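Come Cook and Eat With Us: Cadlow Is Looking for 14 People for Its Next Eating Habits Group

Posted by Ludmila Šťastný
Groups and courses / Taking part

Every spring, once the last group has gone home with its folders and its leftover lentils, I tell myself I'll write this notice early, and every spring I end up writing it at the kitchen counter with a cup of tea going cold beside me. So please forgive me if it rambles a little. We are looking for 14 adults who would like to change the way they eat at home, slowly and in good company, beginning in June.

Cadlow has been running these groups out of the old Trukside building for a good while now. 433 people have been through them, and I'm happy to say I still run into plenty of them at the market, usually with their noses in the greens. We don't hand out a diet, and you won't be weighed at the door (we don't own a scale, apart from the one for flour). What we do is meet once a week, cook something simple, eat it together, and talk about how the last seven days went. Some weeks went badly. That's fine, and those are often the evenings when people stay the longest.

Who we'd love to hear from

You should be 18 or older and do at least some of the cooking where you live, even if that mostly means opening the freezer. You don't need to be good at it. We especially hope to hear from people who work odd hours, people who cook for one, and people who have tried a strict plan before and quit in the second week. If you have diabetes, kidney trouble, or a history of an eating disorder, please talk to your doctor first and then call us, and we'll work out together whether this is the right group for you.

What we ask

Come on Wednesday evenings at 6:30, for two hours or so, and try not to miss more than 2 evenings over the whole course. Keep a short food notebook in between. It can be as messy as you like, and you only read from it if you want to. Bring an apron and a container with a lid. At the start and at the end you'll fill in a questionnaire for Bogumił Witkowska, who uses the answers, without your name on them, to plan the following course.

What you get

The evenings are free, ingredients included. Everyone goes home with the Flutetti recipe folder, which has grown to 174 recipes and badly needs a bigger binder. Bus fare can be paid back if you save your tickets, and if you need someone to watch a child while you cook, tell us when you apply and we'll do our best.
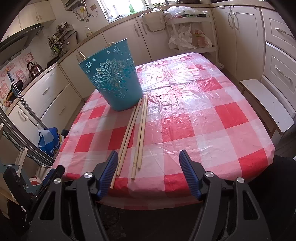

Ynyr Morris: I did the last course and nearly didn't apply, thinking it would be all salads and scolding. We made bean stew the first night and I had seconds. My only complaint is that I'd have liked a longer session on shopping lists, and I told Ludmila so.

He did tell me so, and the shopping evening is longer this time.

How to apply

Write a few lines to Oldřich Kolář at the Cadlow office, or leave them in the mailbox on the Trukside side of the building. Tell us your name, how to reach you, who you cook for, any allergies, and one dish you eat so often that you could make it half asleep. If more people write than we have places for, we'll draw names and keep the rest on a list for the fall. Questions about the kitchen, steps, or parking can go to Kazimír Hrubý at the same office, mornings are best.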